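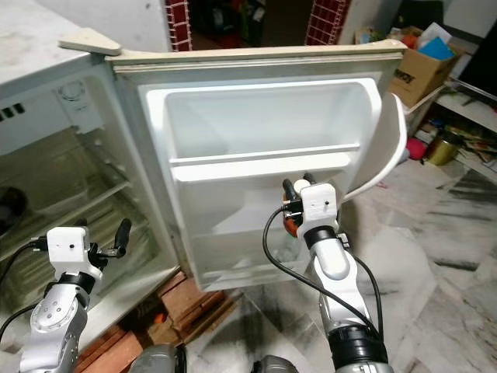
STERKUM, May

Kedov is looking for a malware analyst to join its threat research team at the Sterkum office. The position is full-time and permanent. It is open because the team's workload has grown, and the person hired will report to the head of research.

The team studies malicious software aimed at home users and small businesses: browser extensions that steal session cookies, cracked installers with extra contents, phishing kits and the servers behind them. Its findings go into the detection rules used by Arkside, our endpoint product, and into the reports we publish on our website.

What you will do

Most days start with the overnight queue. Samples come in from customers, from our own crawlers and from other vendors. The automated system sorts them, and the analysts take the ones it could not classify. You will unpack them, work out what they do and write detection rules. You will also check those rules against our set of clean files before they ship, as a false positive on a payroll program causes us as much trouble as a missed infection.

Once a month each analyst takes on a longer case. Past cases have covered a family of fake PDF converters and a loader that waited several weeks before contacting its server. You will write up your own case, and an editor will help with the text.

Analysts share an on-call rotation. Each turn lasts one week, and on-call time is paid separately.

What we ask for

You should be comfortable with x86 and x64 assembly and with at least one disassembler and one debugger. You should know Windows internals well enough to follow process injection, scheduled tasks and the registry without looking everything up. We expect working Python, and experience writing YARA rules.

We need at least 2 years of work in malware analysis, incident response or a closely related job. A degree is not required. If you learned on your own and can show your work, send it.

Knowledge of Android malware would help, as would some experience with .NET obfuscation. Reports are written in English. You do not need to speak the local language, though the office will pay for classes if you want them.

Conditions

The office is open from 7 a.m. to 8 p.m. and you can set your own hours as long as you are reachable between 10 and 3. Up to two days a week can be worked from home on a company laptop. Live samples are handled only on the lab network, which can be reached remotely through Odera, our internal sandbox.

We offer paid vacation, a yearly training budget and one conference trip a year. Travel to a second conference is covered if you are presenting. There is a kitchen on each floor, a bike room and a small number of parking spaces, which are assigned by waiting list. Relocation costs are paid against receipts.

How to apply

Send a resume and a short cover letter through the careers page, using reference number 1437. Please add one writing sample: a blog post, a redacted report or notes on a sample you took apart. Do not attach malware to the application, even in a password-protected archive. The mail filter will delete the whole message.

Candidates we want to talk to will get a phone call first, then a practical exercise to be done at home. The exercise takes an afternoon and is paid at a flat rate. The last step is an interview with the team, in person or by video.

Applications are read as they arrive. Everyone who applies will get an answer. The position stays posted until it is filled.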